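Erker Household Recipes: data card

We use cookies to remember your settings. Accept / Manage

Last updated 25 June 2021

What it is

Erker is a set of 1,923 handwritten recipes copied out from notebooks and loose cards kept by families in Dondarport and Hollthorpe. Gil-soo Yeon did most of the typing. Su-bin Min checked the spelling, and left it alone where the cook clearly meant it.

What it is not

It is not a record of what people ate. People write down cakes. They don't write down the potatoes they boil every night, and I would be wary of anyone using this to say something grand about the local diet. Puddings and jams fill far more than their fair share of the files.

Known problems

Quantities are a mess. "A cup" could be any cup in the house. We did not convert anything, as the converted figures in the older Seok list look very tidy and I don't believe them.

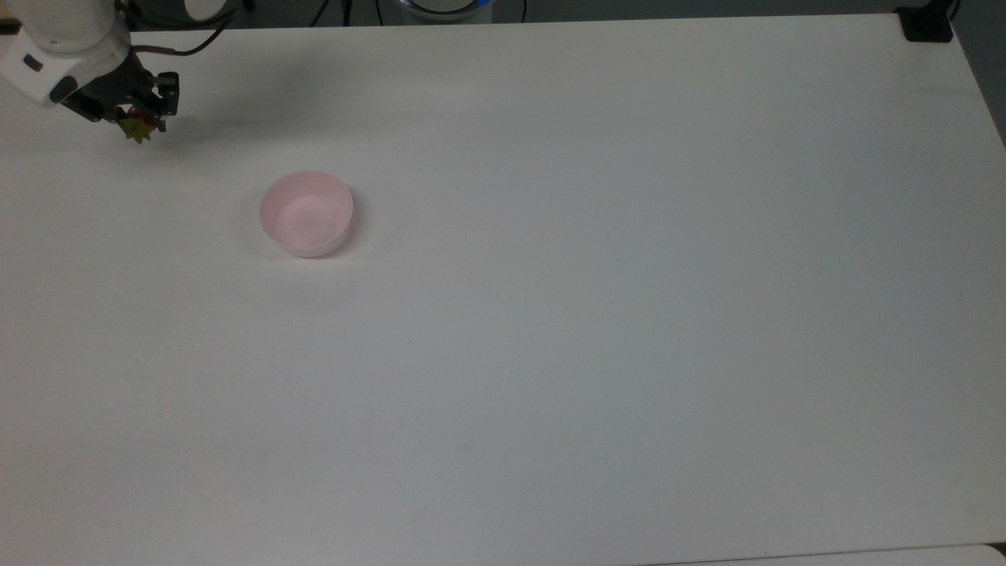

Dates are worse. Only 342 recipes carry one, and a date on a card may be the day it was copied from a neighbour. Treat them as hints. The "region" field was filled in by whoever handed over the notebook, so it tells you where they live now.

Ingredients named only by a shop's own label have been left as written. Seven notebooks had water damage, and missing words are marked [gap]. Please don't guess them and send us the guess as a correction.

Files

recipes.csv has one row per recipe
notes.txt has margin notes, with names removed
Version 2 fixes the broken fractions. Version 1 should be thrown away.

Use

Free for study and home cooking. None of the recipes has been tested, and the claims in the margins about curing colds are the cooks' own.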